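The engineer I wanted to talk to at Rarnova said Thursday was fine as long as I didn't mind sitting next to a table of wooden numbers. I didn't mind one bit. I'd come to ask about Enside, the software that takes what a pair of hands did and turns it into something a planner can use.
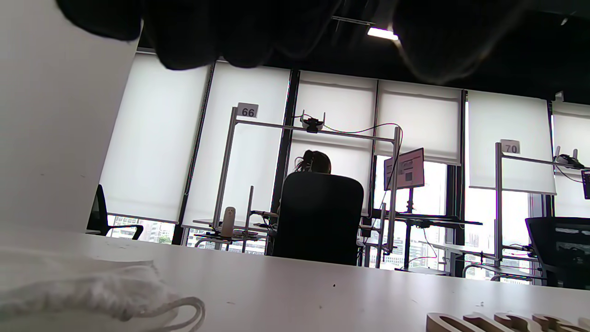
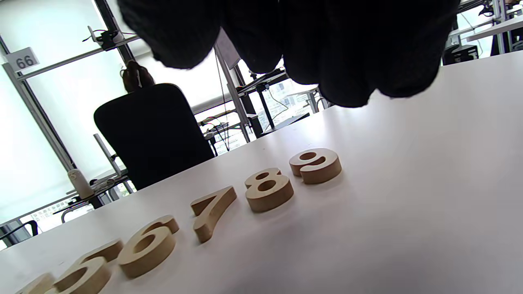
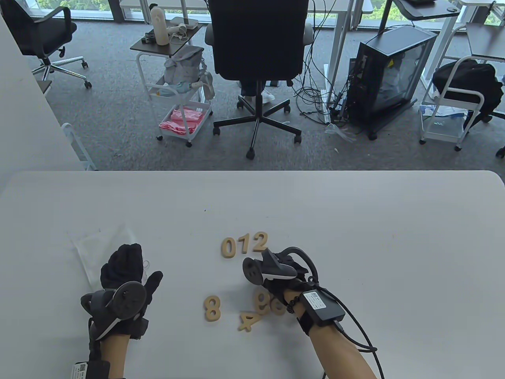 Wooden numbers on the white tabletop at Rarnova.

I started with the planner, since I figured that was the hard part. "Everybody asks about the planner," she told me, laughing. "I spend most of my week on clocks!" Every stream that comes in has its own idea of what time it is, and when two of them disagree by 9 milliseconds, a fingertip ends up inside the number it's supposed to be touching. Her fix is a little alignment tool called Ciluner, which she wrote over a long weekend in January and has been apologizing for ever since.

So why numbers? "They're mean," she said. "A 6 and a 9 are the same shape until you decide which way is up. The pose estimator flips them, and then the planner very confidently turns the thing upside down."

They keep a regression set of 3,063 short clips, and last month 131 of them failed on that flip alone. She got it down to 5 by making the tracker remember the last orientation it trusted - "pretty dumb, but I like dumb code, I can read it at night."

I asked what she'd throw out if she could. She didn't even pause. It was the config files, all of them, plus the old Kuhlmann viewer that still opens every log on the wrong frame (I've used it, and she has my full sympathy). A replacement is half written. It scrubs both hands on one timeline, and she wants it working before anyone talks her into adding a third view.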